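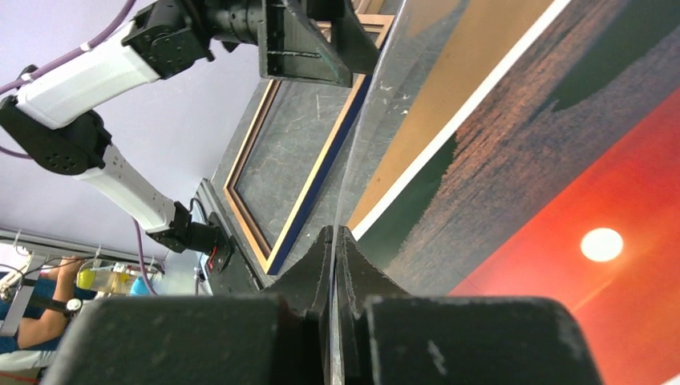

Did the arm let go or did it lose power, because those are two very different faults, Sabine Eichhorn wrote under the February page. Fair question. Took us a while to get to the answer and it's the second one, sort of. Power to the wrist dropped for a moment, the fingers went slack, and a clear cover sheet slid down onto a print it was supposed to be hanging over.

So, gallery page for the framing cell at Traserwood. Short one. Two arms, wall prints, wooden frames, clear sheets. Fault log number 615 if you're looking it up in Jisten. Text is from my notes so excuse the order.

Handling the sheet is the touchy bit. It bends, it's slippery, and the fingertips only have the edge of it. Lose grip for a moment and it goes wherever it wants. Nobody hurt. One scratched sheet, one print with a crease in the corner, and Petro Symonenko reached in to catch it, which he knows he shouldn't have. The arms were still live. That part bothers me more than the print and it went down as a separate entry.

What we had to go on:
— wrist dropout, both times with the arm reaching far out
— no collision flag, no overheat flag
— second arm carried on as if all was well
— stop button worked fine when it was finally pressed

First guess was the gripper itself. Mathis Lebrun swapped the fingers and then the whole gripper, ran 40 cycles, clean, everybody happy. Next morning it droped out again. Second guess was software, and we lost most of a day on that. Maysoun Haddadin rolled back the Rado update, no change, rolled it forward again.

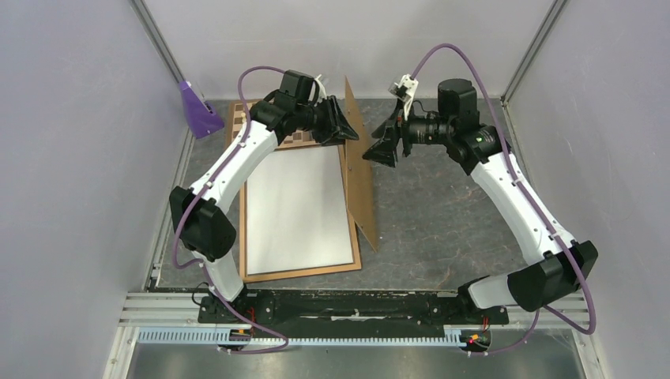 Cable strain, is where we ended up. The wrist supply runs in the same bundle as everything else and a conductor inside had gone, right where it flexes. Looked perfect from the outside. You could bend it by hand at the bench and get nothing, then bend it a bit tighter and the meter jumped. The purple cables are clipped to the white links at intervals, and between the clips they need enough slack to let the elbow fold. On the bad arm someone (me, probably) had set the clips too close to the elbow, so all the bending happened in one short stretch. The small green light on the right arm's wrist is no help with any of this, by the way — it stayed lit the whole time in our bench test with the supply cutting in and out.

Fix so far: new cable on both arms, clips moved back, slack checked with the arm fully folded and then fully out. Cable check goes on the list every 900 cycles, was 2000 before. Ihor Vasylenko wants a brownout alarm that halts both arms together and I agree, the good arm should never of kept going. Wynne is quoting for it.

Hands stay out untill the stop is pressed. Even for a falling sheet. Let it fall, we have more.

Still open: why the dropout never made it into the log as a power fault. Will add to the page when I know. Updated 16 March 2021.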